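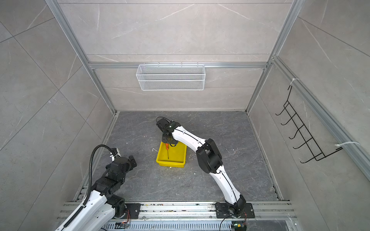

Udby hanging basket, long, white
Item 2382
In stock, ships from our own shelf

I've been selling laundry room and pantry stuff for a good while now, and the Udby is the one I end up talking people's ears off about. I have them in my pantry, in the mud room, over the dryer, and (my husband Siyabonga would like this noted) in the garage where his bike things used to live in a paint bucket. It's a long, shallow wire basket that hooks over a rail. You lift it off, carry it to wherever you need it, and hook it back when you're done.

I started carrying them after Marietjie Sithole, who used to share a market stall with me, brought one over full of onions. I kept the onions and I kept the basket too. She has never let me forget it!

What I like about it

It's shallow. I know people ask for deep baskets all the time, and I do sell one (see the Molefe, further down), but in a deep basket everything you want sinks to the bottom. In the Udby I can see the clothespins and the stain stick and the lonely socks all at once. Air gets through the mesh, so potatoes and garlic do well in it, and so do damp cleaning cloths if you spread them out a bit.

The mesh is fine enough that a clothespin won't drop through. Birdseed will. Loose tea bags are fine. Pencils poke through point first and then hang there looking silly, so put those in a cup.

The finish is white and smooth. I wipe mine with dish soap and a soft cloth, then dry it with a towel, paying attention to the corners where water likes to sit. Please don't use a scouring pad on it. I did that to my first one and it looked tired within a month. 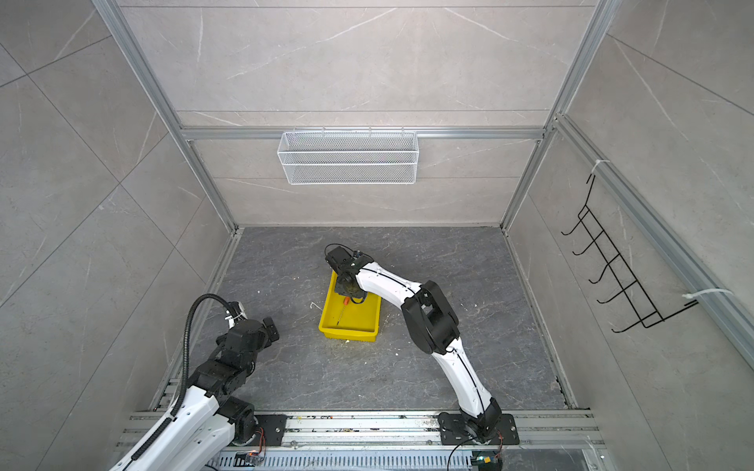
Hanging it up

You need a rail. The basket doesn't come with one, and I'd love it if everybody read that sentence before ordering, because I get an email about it every week. The Fastov rail is 1000 mm long and comes with its end brackets and wall screws. If you already have a rail or a towel bar you're fond of, measure how thick it is and how far it stands off the wall, send me both numbers, and I'll tell you whether the hooks will go over it. I'd much prefer a quick email to a return.

Into studs, the Fastov screws are all you need. On drywall with no stud where you want one, get proper anchors from the hardware store and go easy on the weight. For tile, you want a tile bit, a piece of masking tape over the spot so the bit doesn't skate, and a slow drill. Noémi Illés has put up most of the rails in my house and in the shop, and she marks every hole in pencil, goes off to make coffee, and checks the level again before she drills. I used to tease her about that. Then I put one up by myself in the powder room and it slopes like a ski jump.

Put the rail where your shortest family member can reach into the basket without tipping it. Over a washer that's lower than you think, so hold the basket up by hand first and have someone reach in.

How much it holds

The maker gives a limit of 30 pounds with the load spread evenly. I've never had mine that full. Canned tomatoes get heavy in a hurry, and if you're filling it with cans I'd keep them on a regular shelf and use the basket for packets and snacks. Two baskets side by side on one rail is fine as long as the rail is screwed into something solid.

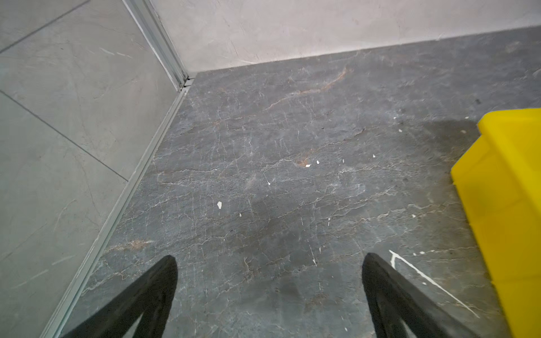

Page last changed: Jan 26, 2018, by Ntombi (new note on returns, old color options removed)

Colors

White only, for now. We had a gray one and a sort of mustard, and I've sold the last of both. The maker says more gray in April, and I'll put it back on the page when I have boxes in my hands and no sooner. Last time I took names for a waiting list and it got out of hand.

Goes well with

Fastov rail. See above. Comes in plain metal and matches most faucets and handles close enough.

Molefe deep basket. Same kind of hooks, much more room. Good for hats, dog towels and paper towel rolls.

Orero clip-on labels. Little metal frames with a paper slip inside. Menaka Navaratnam letters the slips by hand if you ask for it in the order notes, and her handwriting is so much nicer than mine that I've had her redo my whole pantry.

Returns

If it doesn't suit you, send it back within 30 days, clean and with the hooks unbent. You pay the postage and I refund the basket. If it arrives bent or chipped, send me a photo and I'll mail another one right away, no need to ship the bad one back.

Questions go to the shop email, and it's me who answers. I'm slower during market season, so give me 2 days before you write again.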